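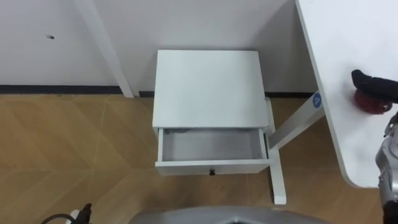

**Ask the Street: Repairs, Damp & Disasters**

# Dehumidifier running for weeks after a leak, when do I stop?

*Asked Thu 3 August, in Water Damage*

Our washing machine hose let go while we were at work and flooded the utility room, the hall and a bit of the back bedroom. The insurer sent a firm called Skustus, who were very nice, pulled up the hall carpet, drilled a few holes in my skirting and left behind a dehumidifier the size of a pony. It has been on ever since. My electricity meter is now the fastest thing in the house.

They came back once with a moisture meter, poked the plaster, said "hmm" and went away again. The hall wall read 61 and the bedroom wall read 40. I asked 61 what and was told "it's relative". Relative to what, I didn't get.

The wall feels dry to me. The paint has bubbled in a strip above the skirting but nothing is soft. I would like to turn the machine off, repaint and have my hall back before December, when the in-laws descend. Can I?

Also, who pays for the electricity? 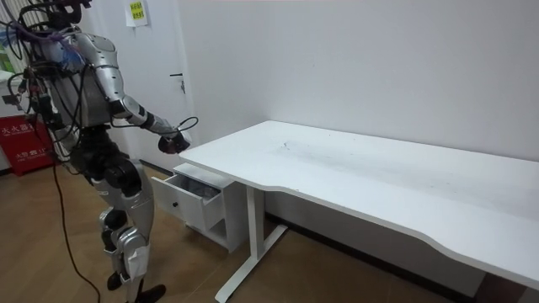 **Can I tell by touch whether the plaster is dry?**

Your hand will only tell you about the surface, and the surface dries first. The middle of the wall can hold water long after the paint feels fine, so go by meter readings taken in the same spots over several days.

## Answer 1 (marked as helpful)

I did this for a living until my knees resigned, so a few things.

"Relative" means the meter is set up for timber and they're using it on plaster. The number isn't a percentage of anything. It's only useful next to another number, taken with the same meter on a wall of the same stuff that never got wet. Ask them to take a reading upstairs, or on the far side of the house. If the dry wall says 40, your bedroom is done and the hall is not. If the dry wall says something much lower, they're both still wet and you have more pony to look forward to.

Don't turn it off without telling them. If mould comes up later the insurer will ask when the drying stopped and who stopped it, and you don't want the answer to be you, in your slippers.

Things that help in the meantime:

- Keep the windows shut in the rooms being dried. I know it feels wrong. With them open you're drying the whole county.
- Leave the internal doors open between the affected rooms, unless Skustus told you otherwise.
- Pull furniture a hand's width off the wall. Wardrobes are the worst for it.
- Scrape off the bubbled paint now. It's coming off anyway and it's acting as a lid.
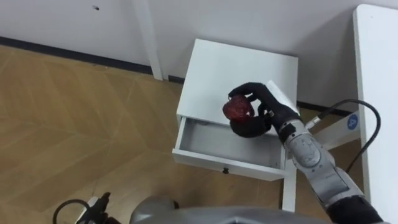 And check the tank or the drain hose on the machine every day. If the tank was filling daily and now takes ages, you're getting somewhere. If it has never had any water in it at all, ring them, as I once visited a house where the thing had been set to fan only for a fortnight and the family had grown quite fond of the noise.

When you do repaint, use a breathable emulsion for the first coat. Save the wipe-clean stuff for next year. Yes, even with in-laws.

## Answer 2

just turn it off mate. ours was a Tumix one and it never did anything except trip over the cat. wall was fine. well there's a bit of a smell in the cupboard but it's an old house

## Answer 3

Can't help with the plaster but I can on the electricity, having fought this one to the last penny.

Most policies will pay the running cost, but they won't bring it up first. The machine should have a little counter on it, either hours or kWh. Ours showed 815 kWh by the time it was collected. Photograph the counter the day it arrives (too late for you, so ask Skustus for the figure on their job sheet) and again the day it goes. Multiply by your unit rate, send it in with a copy of the bill, and keep the email. It took me 2 letters and a phone call with a great deal of pan pipes in it.

If there's no counter, the wattage is on the plate at the back. Watts times hours, divided by a thousand.

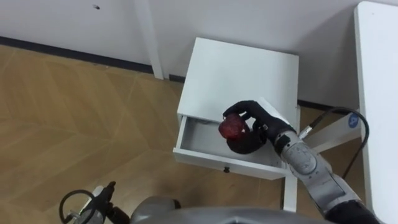

**Filed under:** Water Damage › Drying Out › Insurance Claims

**Update from the person who asked:** Rang Skustus. They came and tested the box room wall, which got nowhere near the flood, and it read nearly the same as the bedroom. So the bedroom is signed off and the pony stays in the hall. Paint scraped. It looks dreadful. The counter was on the underside, obviously, where anyone would look.

**Related questions**

- Laminate has lifted at the joins after a leak, will it go flat again?
- Smoke smell in curtains, third wash, losing the will
- Loss adjuster wants receipts for a sofa older than me
- Flooded car park at Ollitz Court, whose job is the drain?
- Anyone used Toprak for replastering?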